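News from the Prellwood Language Access Project

Getting the ballot guide into every kitchen in town

When we started writing to you in this newsletter, we promised to keep you posted on the slow, sometimes maddening, often rather lovely business of making sure that everyone in Prellwood can take part in the decisions made in their name. This month we have more to tell than usual, so pour yourself something warm and settle in.

As many of you know, the town charter is up for revision next year. It's a long document, and parts of it were written when Prellwood had one school and a single paved road. The revision will decide how council seats are drawn, how public hearings are announced, and who gets a say when land along the river changes use. These are big matters for everybody, and they weigh most on the families who have had the least practice at being asked. Our Hmong, Karen and Somali neighbors have lived here for years now - many of the grown children went right through Prellwood schools - and yet you could sit through a whole season of hearings at Town Hall and come away believing that everyone here grew up speaking English at the dinner table.

We went back through the town's own sign-in sheets for the charter hearings so far. There have been 4 hearings, all of them held at Town Hall, all of them starting in the late afternoon when the second shift at the packing plant is just clocking in. The notices went out in English. Interpreters were available "upon request," but the request form was in English too, and it had to be turned in ahead of time at a counter that closes for lunch. We don't think anybody set out to shut people away from the table. It's more that the habits of the place were formed a long time ago, for a smaller and more uniform town, and habits take a good deal of nudging.

So we have been nudging! Over the fall our members knocked on doors from the Whitlock side of the river all the way out past the old depot, carrying a short survey in five languages. We asked three plain questions: did you know the charter was being rewritten, would you come to a hearing if you could follow it, and what would you want to talk about if you did? We collected 1506 completed surveys, and we would like to thank every single person who opened a door, especially in the rain, and most especially those of you who insisted we come in and eat something.

The answers were not quite what some of us had guessed. We had gone out expecting to hear mostly about language, and language certainly came up. But people talked just as much about the bus, about the park lights, about the long wait for a building permit when you want to add a room for your parents. One grandmother wanted to know why the cemetery rules don't leave space for the kind of burial her family keeps. A young father asked whether renters were even allowed to speak. (They are! Anyone who lives in Prellwood may speak at a charter hearing, citizen or not, renter or owner. Please tell your neighbors, because we heard this question in every language on the list.)

We have heard it said, kindly enough, that the newer communities ought to send a representative, so that the council would know what "they" think. We understand the wish, but we would ask our friends on the council to think about it a little more. The Somali families on the east side don't agree with each other about the river land any more than the farm families do. The Karen church and the Karen soccer parents have quite different worries. One chair at the table, however well meant, can't hold all of that, and it puts a heavy load on whoever sits in it. 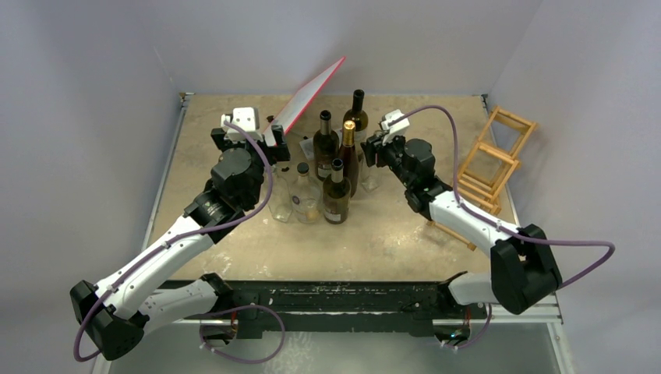

Two robot arms over a tabletop with bottles and a wooden rack.

What we are asking for is simpler, and we think fairer. We have put four requests in writing to the charter commission, and we'd like you to know exactly what they say.

First, that every hearing notice be mailed in the five languages on our survey, using the same envelope and the same day for everyone. Second, that at least half of the remaining hearings be held away from Town Hall, in places people already go, such as the school gym, the Kindano Community Center or the hall behind the mosque, and that some of them begin at seven in the evening. Third, that interpreters be present whether or not anyone has filled in a form. And fourth, that written comments be accepted in any language and translated at the town's expense before the commission votes, so that they are read along with all the rest.

The first question we got back was about money, and it's a perfectly reasonable one. We asked for a price from Felov, the translation cooperative that already handles notices for the school district, and they quoted us $2230 to translate the full set of hearing notices and the plain-language summary of the draft. For a job that only comes along once in a generation, that seems to us a modest sum. Interpreters would be on top of that, and we are still working out a fair figure with the people who do the work. We would rather take another few weeks over it than give the commission a number that falls apart.

We also have some good news to share. The library has agreed to keep a charter shelf near the front desk, with copies of the draft, our own short summary and comment cards you can fill out right there. The high school civics classes have taken on the job of reading the current charter aloud and recording it, section by section, for folks who would sooner listen than read. We heard a bit of the section on drainage the other day, delivered with tremendous feeling, and it was the most fun any of us has had with drainage in a long while.

And the practice evenings are back. If you have never spoken in public, or never in English, or if you simply get a dry mouth when someone hands you a microphone (plenty of us do), come and try it out among friends. You get three minutes, just like at the real thing, and then everybody claps and we have tea. You can speak in whichever language suits you. We have room for 40 people each evening at the Kindano Community Center, and the doors open at 6:30. Children are very welcome - there is a corner set up for them with paper and crayons, and the older ones usually end up keeping the clock.

A few of you have written to ask about rides. Yes, we can help. Leave a message on the office line with your address and the number of seats you need, and someone will call you back the day before. If you have a car and a free evening, we'd love to hear from you too, particularly if you live on the Whitlock side, where the last bus leaves much too early for any meeting worth going to.

The commission has told us it will take up our four requests at its December session, which is open to the public. You don't need to speak. Just being in the room helps, and so does a short letter in your own words, in your own language. Letters can be dropped in the green box outside our office door at any hour, or handed to any of us when you see us at the market. If you would like help writing one, stop by in the afternoon and we'll find you a chair and a pen.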